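Tiven Household Textile Lifespan Survey: README

Read this before you open the spreadsheet. It covers where the numbers came from, what the columns mean, and which of them I would not lean on.

The survey asked households in Hawthorne and Prerkberg how long everyday clothes last before they are thrown out, handed on or cut up for rags. There are 3207 rows, one per garment. Tivutel paid for the printing and postage of the forms and had no say in the questions, though it did ask for a washing powder question, which I have left in and do not trust.

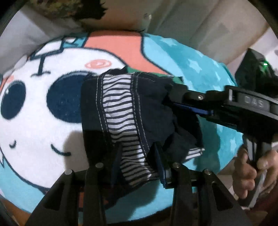
Vernon Vachon
Data editor, Tiven

What is in the file

One main table, plus a sheet of codes. The main table has 14 columns. Garment type, main colour and fibre come first, then the age when bought, the age when given up, and the reason. The rest concern washing: temperature, drying method, number of people sharing the machine.

Blank means the household left it blank. Zero means they wrote zero. An earlier release mixed these up, and if your copy shows nearly every towel being washed at zero degrees, throw it away and get the new one.

How far to believe it

Ages are from memory. People remember buying a winter coat. They do not remember buying a vest, and I doubt most of the vest figures are better than guesses. You will see a heap of answers at exactly one year and another at exactly five, and I do not think cotton behaves like that.

"Worn out" is whatever the person filling in the form thought it was. Carter Dufour, who typed up the Prerkberg forms, found one household that gave up shirts for a missing button and another still wearing a jumper listed as having no elbows. Both are coded 3.

The washing temperature column is the one everybody quotes. Please stop. It records what people say they set the dial to, and the form came with a leaflet about saving energy. I argued against the leaflet.

Children's clothes are a separate headache. Most are outgrown before they wear out, so a short life tells you about the child. Filter on code 13 (outgrown) before working out any averages.

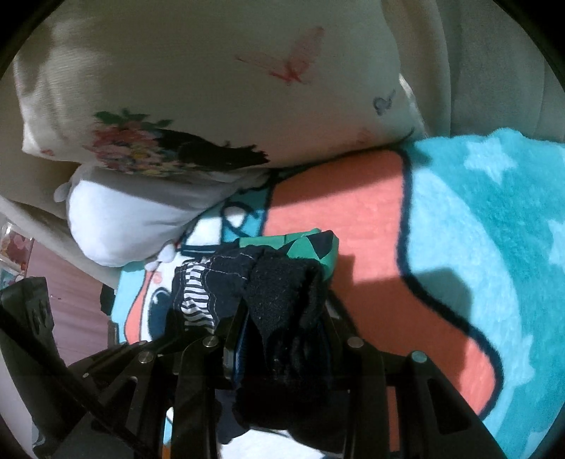 Fig. 2. Dark navy fabric, fuzzy surface, pale stitching.

Socks

Forms asked for pairs. Some people gave single socks, and we could not always tell which. Lost socks were meant to be left out, but over half the forms from August have them in.

Use and changes

Free to use and copy, with credit to Tiven. Corrections are welcome if they come with a row number. I will not be adding a "sustainability score", whoever asks.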